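Fitting a tall cupboard in a narrow hallway or utility room

A tall cupboard in a passage gives more storage per square metre of floor than almost anything else in a house. It also causes more trouble than a cupboard in an open room, as every error in depth, level or door swing is paid for in walking space. The notes below apply to flat-pack and ready-built units up to 54 cm deep.

Measure the passage first

Take the clear width at floor level, at hip height and at shoulder height. Walls in older houses lean, and the three figures seldom agree. Work from the smallest. Deduct the skirting board if the unit will stand against it, then deduct the depth of the handles. A bow handle on the Korberg units stands 38 mm proud of the door, and the catalogue depth does not include it.

Measure the route from the front door as well. A unit that fits its final position may not turn the corner to reach it. If it must be tilted upright in place, compare the ceiling height with the diagonal of the side panel, not with its height. Where the diagonal is too long, assemble the carcass standing up, one side panel at a time, with a helper.

Doors

A hinged door needs its own width in front of it, plus room for the person opening it. In a passage this usually rules out single doors. A pair of narrow doors on the same opening halves the swing. Sliding doors need no swing at all, but the track takes some of the internal depth and only half the contents can be reached at one time.

Hinges should be on the side nearest the dead end of the passage, so that an open door does not meet someone coming in. Most carcasses are drilled for both hands. Check before fitting the hinge plates, as the pilot holes on cheaper board will not take a second set of screws well.

Carpet and uneven floors

Carpet compresses under load, and it does so unevenly. The strip along the wall, where the gripper rods lie, stays higher than the rest. A tall unit placed straight on top leans forward slightly, and its doors drift open. There are two remedies.

With fitted carpet, use adjustable feet and raise the front pair until a spirit level on the top panel reads true. Load the shelves, leave the unit for 3 days, then check again.

With carpet tiles, lift the tiles under the unit and stand it on the subfloor. Keep the lifted tiles flat as spares. Cut the tiles at the front edge with a sharp knife against a steel rule, from the back, and leave no gap wider than the thickness of the blade.

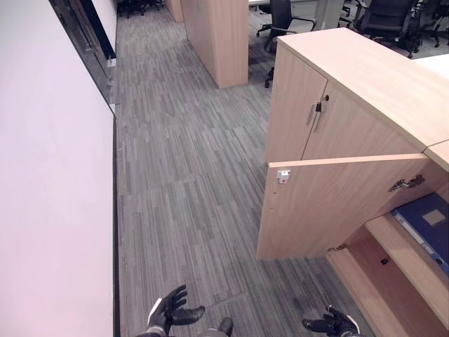
Carpet tiles between a wall and a wood-grain cabinet.

Tiles in a passage should be laid from a centre line and cut at both sides. Starting from one wall copies any bow in that wall into every seam along the run. Note the arrow printed on the back of each tile before lifting it, and put it back the same way round, or the pile will show as a different shade.

Fixing to the wall

Any unit over 160 cm tall should be fixed, whatever it stands on. The strap supplied in the box is adequate; the plug supplied with it often is not. Use a plug suited to the wall:

Solid brick or block – nylon plug, masonry bit, hole drilled 10 mm deeper than the plug.
Plasterboard on studs – screw directly into the stud where possible.
Plasterboard between studs – metal cavity anchor. Avoid push-in plastic types.

Check for cables and pipes with a detector before drilling. Cables normally run straight up or down from sockets and switches, but older wiring does not always follow this.

Shelves and loading

Heavy items go at the bottom, without exception. Chipboard shelves wider than 80 cm will sag under tins or bottles. A batten glued and screwed beneath the front edge cures this for very little money. Rüdiger Lenz, who fitted out the utility rooms at Osgate, puts the same batten along the back edge too and screws it through the side panels. It is slower, but the shelf stays straight.

The Pfeiffer shelf pins with a metal core are worth buying in place of the plastic ones. They fit the usual 5 mm holes.

Ventilation and cleaning

Leave a gap of 20 mm behind a unit on an outside wall. Without it, condensation forms on the cold surface and the thin back panel swells. Two vent holes, one low and one high, help if coats are stored damp.

Vacuum along the base with the crevice tool. Wipe laminate doors with a barely damp cloth and dry the lower edges, where water gets into the board first. Tighten hinge screws by hand once a year – April is as good a month as any – and do not use a powered driver on them.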